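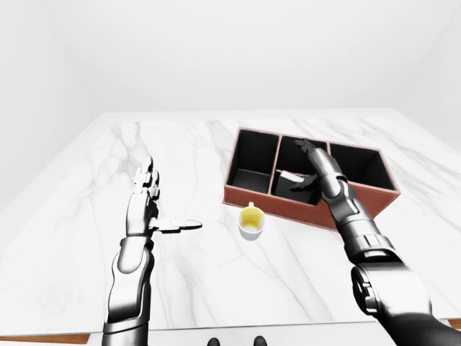
Steltlow Simulation Team, Bench Diary

Home Diary Rigs Tools Contact

June. Left thumb again. The rest pose on this rig was set by someone who wanted the idle hand up like a policeman stopping traffic, with the thumb stuck straight out, and that someone was me. It now points at the cup all day long. I moved the cup in the scene file before lunch and Amrit Lévesque moved it back after lunch, as the Kultgate job wants it in front of the organiser, so the cup stays and the thumb will have to learn manners.

The right arm was the real trouble. It has been drifting at the wrist since the Zirnlow update, and by run 33 the fingers were coming down on the divider. I went through the joint file line by line and found the wrist damping at 89, where my notes from the spring say 50. No idea who typed 89. The log says it was my login, and I am choosing to regard the log as unreliable. 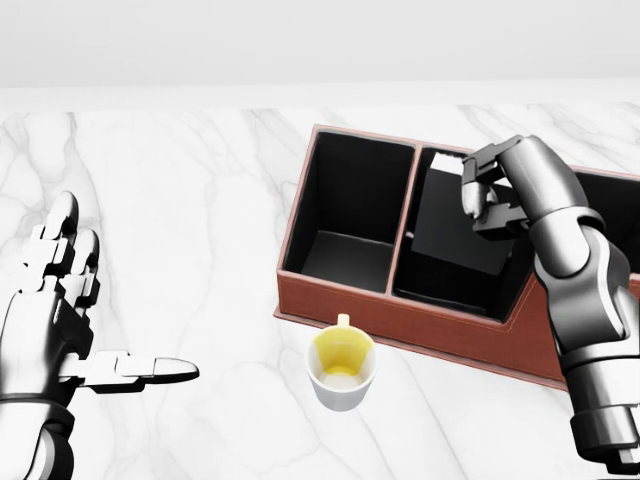

Put it back to 50, reloaded, zeroed both arms and started over from the middle compartment, the awkward one, with a wall either side and not much room for a fist that size. Sándor Szénási wants the collision margin on the partitions cut to 3 as well. I said after tea. He said which tea.

Still to do: rename the Restrepo pose file, which is called final_final, and lock the joint file so that people with my login can't get at it.

Filed under: Rig care, Arms and hands

Recent entries
Zeroing the wrists, again
Friction settings and other regrets
The elbow that went through the table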